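Kitchen and food storage check, Lirville community house, ground floor
May 27, 2019
Checked by: Ximena Chávez. Comments also by Grażyna Śliwiński, marked GŚ.

Thank you all for leaving the place so tidy for me, it made for a very pleasant morning. I've put my remarks beside each point, and I'm sorry if I go on a bit in places.

**Fire and exits**

- [x] Back door opens fully from inside. It does, though it wants a good shove in damp weather, so I've asked Stemeck to plane the bottom when they come for the gutters.
- [x] Fire blanket on its hook by the cooker.
- [ ] Extinguisher label in date. I couldn't read the date for the life of me. Could somebody with younger eyes have a look, please?
- [x] Smoke alarm tested. Very loud! Apologies to the Monday singers.

**Water and gas**

- [x] No drips under the sink. Meter reads 3,029.
- [x] Gas tap turns freely. *GŚ: it was stiff in the winter, so do keep trying it every month.*
- [ ] Hot tap not scalding. Too hot for little hands, I'd say, and the Tapia playgroup uses it twice a week. Needs turning down.

**Food and surfaces**

- [x] Fresh fruit sound, no soft spots left in the bowl.
- [x] Worktops wiped down, paper roll within reach.
- [x] Fridge at 3 degrees when I arrived.
- [ ] Opened jars dated. Some 20 jars, and hardly a date between them. I know it's a bother, but there is a pen on a string in the drawer for just this.
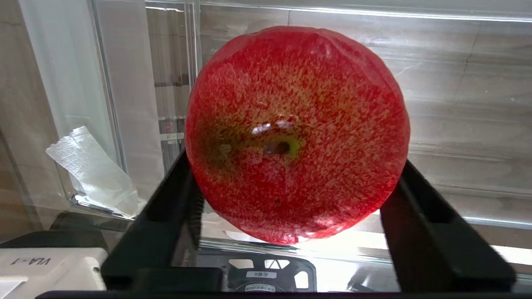
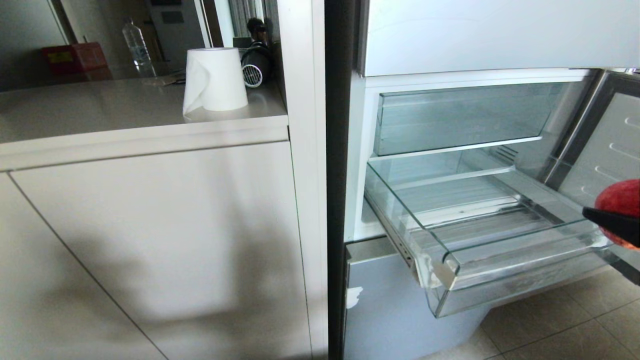 *Food and surfaces: a red apple (first photo); paper roll on the worktop, with the fridge to the right (second photo).*

**Electrics**

- [x] Plugs and leads free of cracks.
- [ ] Kettle base. The Cotico one wobbles, and I would rather we bought another than nursed it through to September. *GŚ: agreed, I have a spare at home and will bring it in.*
- [x] Lights all working, including the one in the pantry that used to flicker.

**Still to do:** extinguisher date, hot tap, jars, kettle. Grażyna has kindly taken the tap and the kettle, and I'll see to the jars myself on my next visit.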